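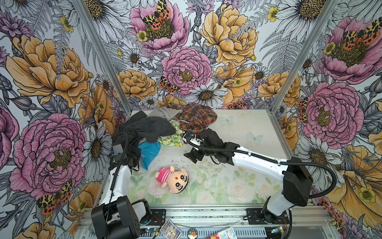 Sellinham Allotment & Garden Club

Hello all, and a happy new year to anyone I haven't bumped into yet! I did say I'd keep this one short, but then I sat down with a pot of tea and the seed catalogues came out, so you know how that goes.

First off, the seed order. The Prullton catalogue is in the shed on the hook behind the door (please put it back, I found last year's under the potato sacks) and I need your lists in by the end of January. Write your plot number on the sheet as well as your name. We have two Carols and two very different ideas about how many leeks a person needs. I'm going for sweet peas again, and some cosmos, and I might have another go at celeriac even though mine came up the size of walnuts.

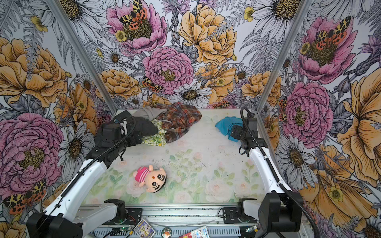
Last year I sowed everything far too early. I had tomatoes on every windowsill, all leggy and leaning on the glass, and by the time it was warm enough to plant them out I'd lost almost 2 trays. So my plan is to leave the packets in the tin until the evenings are a bit lighter. We'll see how long that lasts, there's a tray of chillies on top of the fridge already!

A big thank you to Roos Wuyts for sorting out the water butts before the cold spell. She spent a whole Saturday up to her elbows in it and wouldn't even stop for a mince pie. The tap by the Vendon Lane gate is off until the frosts are done, so fill your cans at the top end for now.

The plant sale money has finally been added up and we made £3,448 over the year, a good bit more than I was expecting. Most of it is going on the new path, which will be lovely for those of us who've been wading to our plots in wellies. If you've got thoughts on bark versus gravel, come and find me. I'm for bark, but I can be talked round with cake.
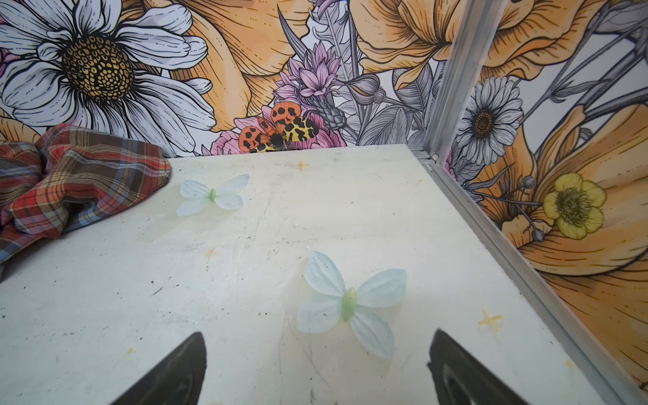
Jobs for the next few weeks

Prune your apples and pears on a dry day, but leave the plums alone until summer. Rhubarb can be covered now if you want it early, and an old bucket with a brick on top does the job fine. I've got 3 spare forcing pots if anyone wants to borrow one. Check your stored onions too, mine had a soft one right at the bottom of the net and the smell was something else.

Last updated: 2019-01-13

4 comments | 11 shares

Contact the club | © Sellinham Allotment & Garden Club | Back to top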